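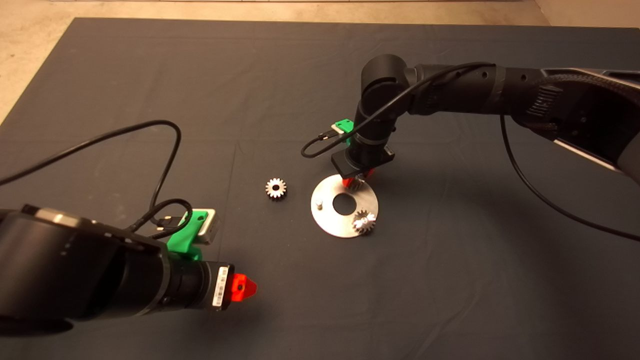
The owner of the little repair shop in Emham has been putting small gears back together for 17 years, and she still spreads out a dark cloth before she touches a single one. "My first teacher at Spanos made me do it," she says, pouring us both more coffee, "and oh, I grumbled! But a shiny gear on a pale floor, well, you try finding it." 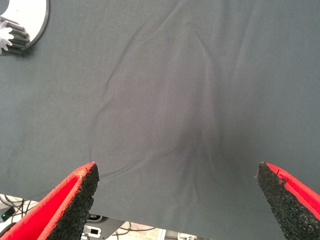
She is fussy about cloth, and happy to go on about it. Nothing too fluffy, nothing that sheds, and gray if she can get it. "I don't mind a wrinkle or two," she says. "I used to iron them, if you can believe that."

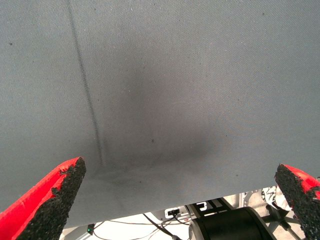 Photo: Vusten

Her biggest job so far had 292 parts and took her nearly 5 weeks (her kitchen table has never quite forgiven her). These days she likes the small ones best, a plate, a peg and a few gears, with the radio on low and the whole afternoon ahead of her.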